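Fultwood Community Garden Association
Minutes of the April general meeting

The meeting opened at 7:05 p.m. in the upstairs room, a few minutes behind time while extra chairs were brought in. It was lovely to see 52 members present, several of them for the first time, and the chair welcomed everyone and thanked the baking group for the lemon bars. Apologies had come in from the two households on the lower path, who are moving this month and will be very much missed.

Minutes of the last meeting

Read and accepted, with one correction: the compost delivery was for the Voda Street beds and should not have been charged to the main plot.

Water

The new line from the Tanui Lane side is in and was tested in March. Pressure is good at the top taps and rather poor at the bottom two, and there was a long and friendly discussion as to whether this is the pipe or the old connectors.
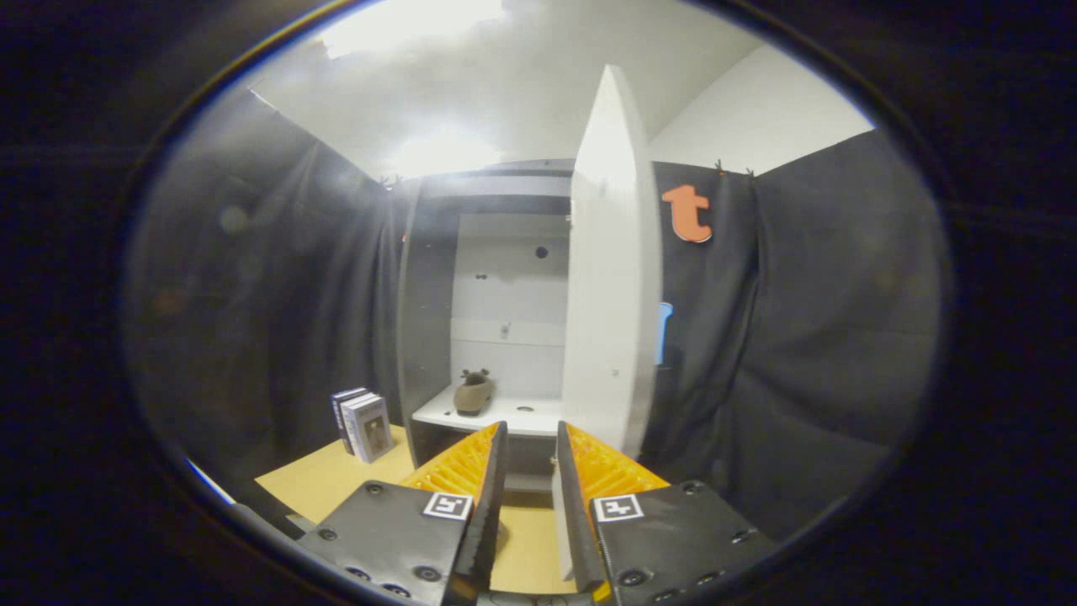

Members at the bottom end asked if they might water before 8 a.m. until the matter is settled, and this was agreed. The water group will get a price for new connectors and bring it to the next meeting. Please do remember to turn the taps all the way off, as one was left dripping over a long weekend.

Seedling sale

We sold 284 plants last year and would dearly like to do as well again. Tomatoes went first, as they always do, and we were left with more kale than anyone knew what to do with, so growers are asked to go easy on the kale. Prices stay the same. Trellunex, the fencing supply store on the corner, has kindly offered its parking lot for the morning, and a thank-you card was passed around for signing.

There was some back and forth about whether to hold a few trays for members. In the end it was agreed that members may shop for the first half hour, and after that the sale is open to all.

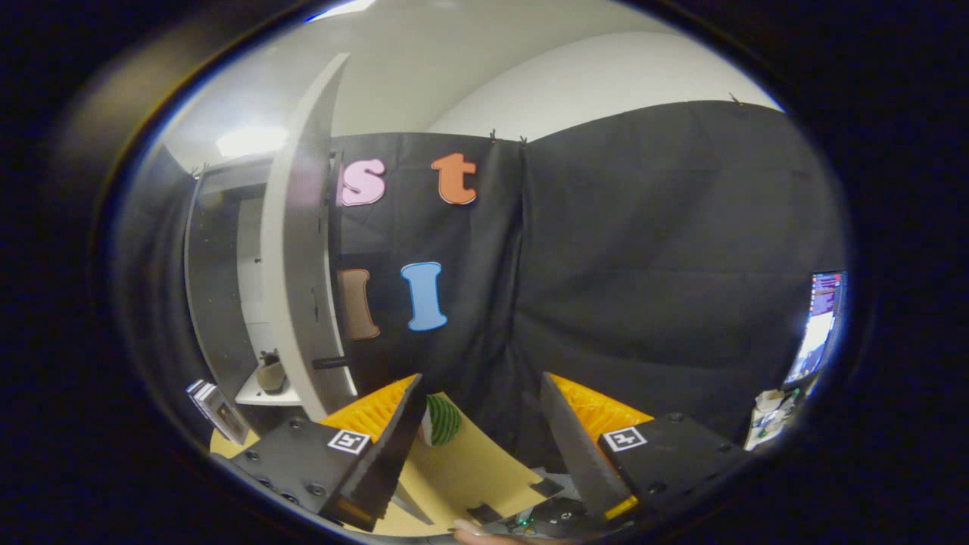 Anyone with spare four-inch pots should leave them by the gate, rinsed if at all possible. Labels with the variety written out in full would be a great kindness to the people at the cash table, who had to guess at a good many peppers last time.

Plots and waiting list

We have 119 plots, all taken, and 16 names on the waiting list. A member suggested splitting the largest plots as they come free. Feelings were mixed, and the idea will be talked over again in the fall.
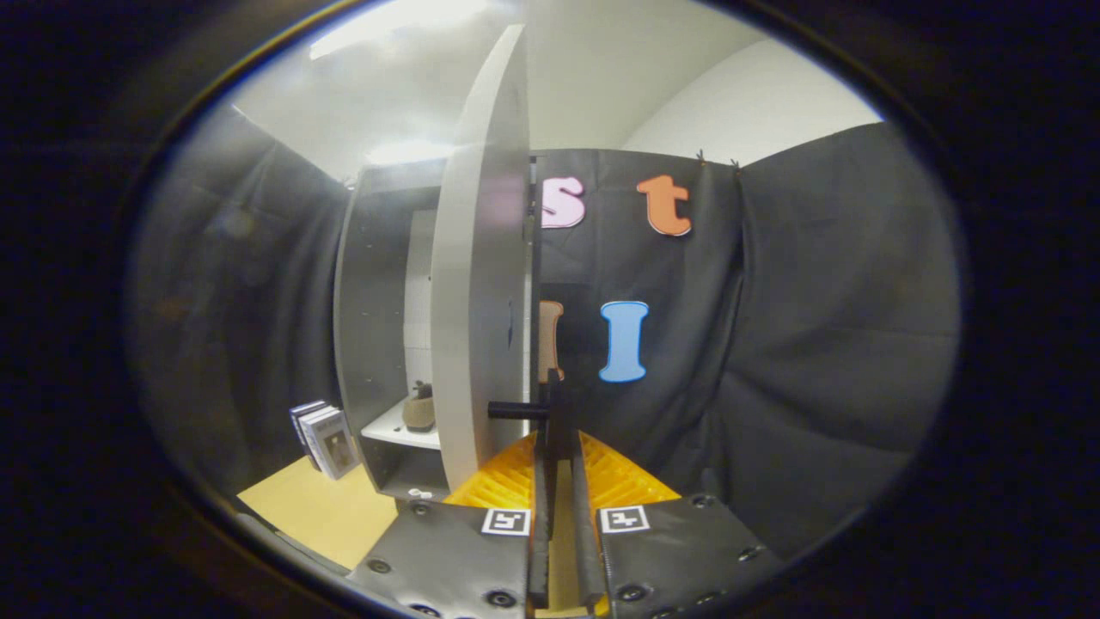
Any other business

The bees are doing well. A blue watering can and one left-hand glove are waiting to be claimed.

The meeting closed at 8:40 p.m.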